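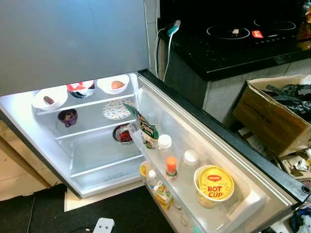
The fridge in the practice kitchen, with its door wide open and bowls on the top shelf.

When our class went to the open day at Skoder, lots of us were hoping for robots that could dance or do backflips. The first thing we were taken to was a fridge! It's a very good place to begin, though, and I'll try to explain why.

Think about fetching yourself a piece of fruit. You open the door, spot the round orange one in its bowl, reach in past everything else and pick it up, and you're probably thinking about something else the whole time. A robot has to work out every bit of that. Which shape is the fruit? Which is the bowl? How far away is the shelf, when the shelf is made of clear glass and you can see straight through it?

Then there's the door, with its own shelves full of bottles. If a robot swings it too hard, the bottles might topple over. A noodle cup and a small drink carton need gentle holding as well, or they get squashed.

The robot at Skoder is called Gosora, and it learns by practising, rather like you learning your times tables (only with more bowls). The team told us it had tried 252 fridge jobs since June, and that 13 of those were on the Tuesday we visited. Some jobs are quick. Others take so long that we had time to eat our biscuits.

If you'd like to try it at home, ask a grown-up first, then shut your eyes and let a friend tell you, one tiny step at a time, how to pick up an apple. Our best go took two minutes.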